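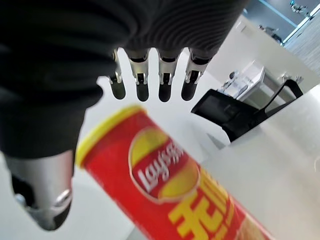 Folie 1: Zylindrische Chipsdose, Marke Lay's

Sprechernotizen, Ilse Claeys, Destbridge
Vortrag »Runde Dosen im Trockensortiment: Lagern, Stapeln, Entsorgen«
Freitag, 21. Oktober 2022

Zu Folie 1
Begrüßung kurz halten. Thema ist die Dose als Packmittel, der Inhalt kommt nur als Last und als Bruchgut vor. Marke auf der Folie nicht kommentieren, unsere Messreihe ist anonymisiert und umfasst mehrere Hersteller. Begriff festlegen: »Runddose« meint im ganzen Vortrag ein zylindrisches Gebinde mit aufsetzbarem Deckel, Höhe größer als Durchmesser. Getränkedosen und Konserven sind ausgeschlossen.

Zu Folie 2, Ausgangslage
Der Beutel ist leichter und im leeren Zustand kleiner. Die Dose trägt Last, steht ohne Stütze und lässt sich nach dem Öffnen wieder verschließen. Im Lager von Peeters lagen bis März beide Gebindearten auf denselben Böden, getrennt nur nach Lieferant. Folge: Die Beutel füllten die Zwischenräume, die Dosen wurden beim Nachfüllen gekippt oder quer gelegt. Querliegende Dosen rollen, sobald der Boden eine Neigung hat. Wouter Van Hecke hat die Böden nachgemessen, kein einziger war waagerecht. Kurz warten, hier kommt meistens eine Rückfrage zur Messmethode. Antwort: Wasserwaage, Ablesung vorn, Mitte, hinten.

Zu Folie 3, Aufbau der Dose
Regelfall im Snackbereich ist die Verbunddose: gewickelter Kartonmantel, innen eine Sperrschicht, Boden meist aus Metall, unter dem Kunststoffdeckel eine abziehbare Membran. Es gibt Abweichungen, vor allem beim Boden. Den Mantel trägt die Wicklung. Axial ist er stabil, quer dazu deutlich weniger. Wer eine Dose in der Mitte drückt, verformt sie lange bevor der Rand nachgibt. Für das Handling heißt das: oben oder unten am Rand fassen, nicht auf halber Höhe.
Musterdose herumgeben, aufgeschnitten. Schnittkanten sind abgeklebt.

Zu Folie 4, Flächennutzung
Runde Grundflächen lassen immer Lücken. Im Quadratraster ist der genutzte Anteil Pi Viertel, mit versetzten Reihen steigt er. Der Vorteil des Versatzes gilt nur für große Flächen. Auf einem schmalen Regalboden frisst der halbe Durchmesser am Reihenende den Gewinn wieder auf. Formel an die Tafel, falls eine vorhanden ist, sonst Handzettel Seite 2.
Für das Haushaltsregal ist das Quadratraster die bessere Wahl: gerade Reihen, Etikett nach vorn, Entnahme ohne Umräumen. Bei versetzter Aufstellung klemmt die vordere Dose zwischen den beiden dahinter, und beim Herausziehen kippt regelmäßig eine mit.

Zu Folie 5, Messreihe
Erfasst wurden 1.177 Runddosen, verteilt auf 9 Bauformen. Aufnahme durch Sanne Wouters und Kobe Declercq, Auswertung bei Deder. Merkmale: Durchmesser am Boden, Durchmesser am Deckel, Höhe mit und ohne Deckel, Eindrücke am Mantel, Sitz des Deckels.
Wichtigster Befund: Der Deckelrand steht bei den meisten Bauformen über den Mantel hinaus. Das maßgebliche Rastermaß ist also der Deckel. Wer nach dem Mantel plant, bekommt die letzte Dose der Reihe nicht mehr hinein oder nur unter Druck. Genau dort fanden wir die meisten Eindrücke.
Keine Schlüsse auf einzelne Marken ziehen. Die Stichprobe war dafür nicht angelegt.

Zu Folie 6, Stapeln
Zwei Lagen sind im Regal vertretbar, wenn der Deckel eine umlaufende Nut hat und der Boden der oberen Dose hineinpasst. Bei verschiedenen Herstellern passt er oft nicht. Gemischte Stapel daher vermeiden. Angebrochene Dosen immer nach oben: Ist die Membran entfernt, liegt die Last allein auf Deckel und Rand.
Tabelle nicht vorlesen. Nur auf die Spalte »Deckelsitz« verweisen.

Zu Folie 7, Ablegen und Aufstellen
Fläche eben, trocken, sauber. Krümel unter dem Bodenrand reichen aus, damit eine hohe, schmale Dose wackelt. Helle Unterlagen haben sich im Versuch bewährt, man erkennt Fett und Brösel früher. Zum Öffnen die Dose auf der Fläche stehen lassen, mit einer Hand am oberen Rand halten, Membran flach abziehen. Beim Ziehen nach oben reißt sie gern schräg ein, der Rest bleibt am Rand hängen und der Deckel sitzt danach schief.

Zu Folie 8, Entsorgung
Heikler Teil, sauber formulieren. Verbunddosen bestehen aus mehreren Materialien, die sich im Haushalt nur teilweise trennen lassen. Deckel abnehmen und getrennt einwerfen. Den Metallboden nicht mit Werkzeug herausschneiden, Verletzungsgefahr. In welche Tonne der Rumpf gehört, regelt der örtliche Entsorger, die Angaben unterscheiden sich je nach Gebiet. Keine pauschale Empfehlung abgeben, auch auf Nachfrage nicht.
Weiterverwendung als Behälter: trockene, längliche Dinge, etwa Pinsel oder Spaghetti im Innenbeutel. Die Innenschicht nimmt Fettgeruch auf und gibt ihn wieder ab. Nass auswaschen schadet dem Karton an der Schnittkante, trocken auswischen genügt.

Zu Folie 9, Regaleinsatz Horer
Gerrit Hoekstra übernimmt diesen Abschnitt. Ich bediene nur die Folien. Einsatz mit Stegen im Deckelmaß, verstellbar, vorn eine niedrige Kante gegen Rollen. Die Dauerprüfung lief über 1.000 Entnahmen. Preisfragen an Gerrit weitergeben.

Reserve, nur bei Zeit
Vergleich mit rechteckigen Kartons. Bessere Flächennutzung, dafür schwächere Kanten und kein dichter Wiederverschluss. Folie liegt im Anhang hinter dem Literaturverzeichnis.

Fragen
Mikrofon weiterreichen, Frage für die hinteren Reihen wiederholen. Aufgeschnittene Musterdose wieder einsammeln. Handzettel liegen am Ausgang.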